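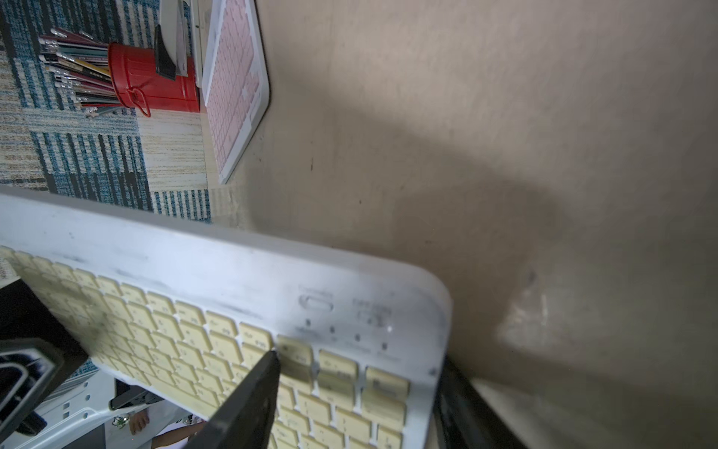
Reinigung und Pflege von Eingabegeräten an gemeinsam genutzten Arbeitsplätzen

Diese Anleitung richtet sich an alle Beschäftigten der Standorte Osteck und Pemell, die Tastaturen und Mäuse an wechselnd besetzten Arbeitsplätzen reinigen. Für fest zugeordnete Geräte gilt sie sinngemäß. Notebooks sind ausgenommen; hierfür ist das Merkblatt der Geräteausgabe maßgeblich.

Vorbereitung

Melden Sie sich am Rechner ab und fahren Sie ihn herunter. Kabelgebundene Tastaturen sind vom Rechner zu trennen. Bei Funktastaturen schalten Sie das Gerät aus und entnehmen die Batterien.

Benötigt werden:
ein weicher Flachpinsel
2 fusselfreie Tücher
500 ml lauwarmes Wasser mit wenigen Tropfen Spülmittel
Wattestäbchen
ein Tastenabzieher (nur für die Grundreinigung)

Scheuermilch, Aceton und Glasreiniger sind nicht zulässig. Sie können die Beschriftung der Tasten ablösen und die Oberfläche des Gehäuses anrauen.

Laufende Reinigung

Drehen Sie die Tastatur über einer Unterlage um und klopfen Sie leicht auf die Rückseite. Verbliebene Krümel werden mit dem Pinsel reihenweise von oben nach unten ausgebürstet. Tauchen Sie anschließend ein Tuch in die Reinigungslösung, wringen Sie es gründlich aus und wischen Sie zuerst das Gehäuse, danach die Tastenoberseiten ab. Ränder und Vertiefungen werden mit einem angefeuchteten Wattestäbchen nachgearbeitet. Mit dem zweiten Tuch ist trocken nachzuwischen.

Flüssigkeit darf zu keinem Zeitpunkt direkt auf das Gerät gegeben werden.

Grundreinigung

Die Grundreinigung erfolgt alle 6 Monate. Fotografieren Sie vorab die Tastenbelegung. Ziehen Sie die Tasten senkrecht nach oben ab – Leertaste und Eingabetaste bleiben in der Regel montiert, da ihre Metallbügel leicht verbiegen. Die abgezogenen Tasten werden in der Lösung gewaschen, mit klarem Wasser abgespült und über Nacht auf einem Tuch getrocknet. Flache Tastaturen mit Scherenmechanik dürfen nicht zerlegt werden.

Wiederinbetriebnahme

Schließen Sie das Gerät erst an, wenn es vollständig trocken ist. Prüfen Sie sämtliche Tasten in einem leeren Textdokument, einschließlich Ziffernblock und Umschalttasten. Klemmende Tasten sind der Geräteausgabe zu melden.

Ersatzgeräte werden in Raum 17 ausgegeben. Ausgesonderte Tastaturen gehören nicht in den Restmüll – sie sind in den Sammelbehälter für Elektroaltgeräte im Erdgeschoss zu legen.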